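Bench Cell Good Practice – Frequently Asked Questions

These answers cover the two-arm bench cells used for block sorting. They apply to anyone who books a cell, including visitors and students on placement. If something here conflicts with the risk assessment posted at your cell, follow the risk assessment and let Khanyisile Magagula know.

Do I need an induction before I use a cell?

Yes. The induction runs on Tuesday and covers the stop button, the walls, the cabling and the logbook. An induction done for the Hondico line doesn't carry over, as the arms there are larger and fully fenced.

The arms are small. Can I reach in while they're powered?

No. Press the stop, wait for both arms to settle, then reach in. A small arm can still pinch a finger between the forearm and the elbow. If you only need to nudge one block, the same rule applies.

Can both arms work near the bins at the same time?

They can, as long as the program gives one arm priority over the bin row. The other arm has to hold outside the row until it's released. Set this up in the zone file and don't rely on timing alone. We've had two arms drift out of step after 200 cycles with nothing in the code to stop them meeting. 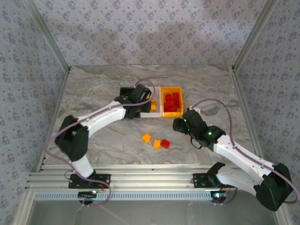
Both arms at the bin row, with three loose blocks in front of it.

How should the cables be run?

Leave enough slack for the full reach of the arm, and check it by jogging each joint to its limit before the first run of the day. A loop that stands clear of the forearm is fine. A loop that can drop under a gripper is not. Replace any tie that has gone brittle – don't add a second one over the top.

What speed limit applies?

Use the reduced speed setting for any new or edited program. You can go to the normal setting after 57 clean cycles in a row, recorded in the log. A dropped block counts as a fault and the count starts again.

How are bins assigned to colours?

By the job sheet, and the sheet is checked against the bins before you press start. Don't assume the bin colour matches the block colour.

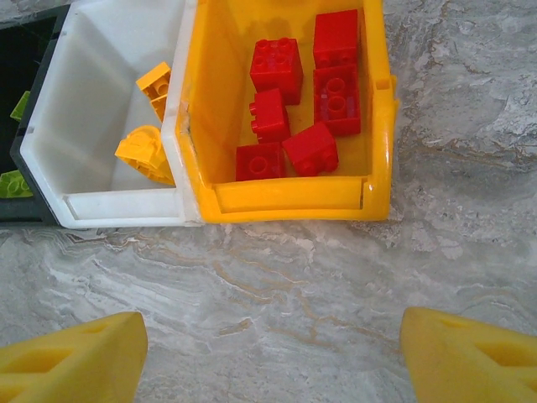
Sorting rules need to be written so that a person who has never seen the job can check the result. Name the bin by its own colour and the contents separately, in that order: "yellow bin, red blocks". People who write only "red bin" when they mean the yellow one holding the red blocks cause most of the mix-ups we get. The white bin beside it should be written up the same way, as "white bin, yellow blocks". Seker and Lynch both use this wording on their job sheets now, so please don't invent your own.

Who can change the zone file?

Zinhle Venter and Benedita Seixas. Send your request by email with the cell number and the reason. Allow a working day. Temporary changes are allowed during setup, but they must be reversed before you sign out.

What do I do when a block lands outside the working area?

Let the cycle finish if neither arm is heading for it, then stop and pick it up. If an arm is heading for it, stop straight away. Log it either way.

Does the floor have to be cleared between runs?

It depends on the program. Some start with the blocks spread over the floor, and that's an acceptable starting state if it's written on the sheet. What we don't accept is leftover blocks from one job being there when the next one starts.

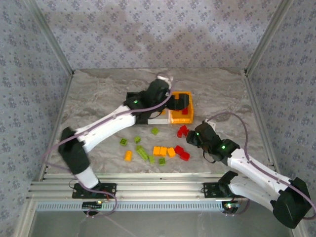
Lerato Ngubane asked whether the clearing rule should also apply between two runs of the same job, and felt it was slowing down the longer bookings. It doesn't. You can carry on with the same set, provided the sheet says so and the log shows one continuous session.

How often are the cells serviced?

Every 3000 cycles, or every 8 weeks if the cell is lightly used. Mounting bolts, gripper fingers and the rail are all checked. Komurstead supplies the spare fingers, and the part numbers are inside the front cover of the log.

Where do I report a near miss?

On the near miss form, before you leave for the day. Nikola Stępień reads them every morning and will get back to you if more detail is needed.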